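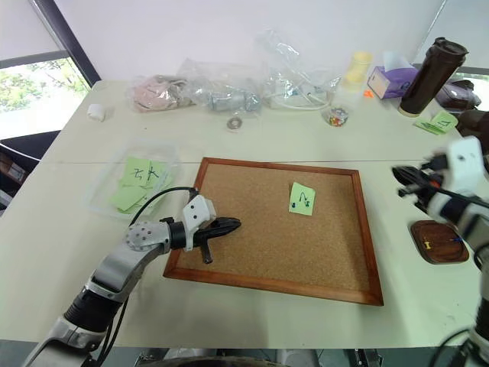

Pinning notes to a cork board: a two-armed robot at the table, with one green note up.

Can a robot do your chores yet?

I get asked this a lot, mostly by kids who would like somebody else to clean their room. My answer is "some of them, slowly, and with a grown-up nearby." I know, I was hoping for better news too!

Let's take one tiny job: sticking a note on a cork board. You grab a note, you grab a pushpin, you push. Done! You probably didn't even think about it.

Now pretend your hand has only two fingers and neither of them can feel much. First you have to pick up one sticky note from a stack, and the notes love to cling together. Then you need a pushpin. Pushpins are small and they roll, and they can land pointing any which way. You have to turn the pin so the sharp end faces the board (try that with two chopsticks, but use a pen cap, please, so no one gets poked). Then you push hard enough to go into the cork, while the paper tries to slide away.

A robot also has to see all this. It uses cameras, and a computer has to work out which bits are pin, which bits are paper and which bits are table.

So how does it learn? Often a person guides the arms through the job, over and over. My friend Hervé Collet once spent a whole January teaching a robot called Brurkora to fold dish towels. He showed it 600 times! It got pretty good at towels. Then he handed it a T-shirt and it had no clue what to do with the sleeves.

Robots are already great at jobs that stay the same every time, like moving boxes in a factory. Your bedroom is different every day, and that's the hard part. Keep your laundry basket handy for now.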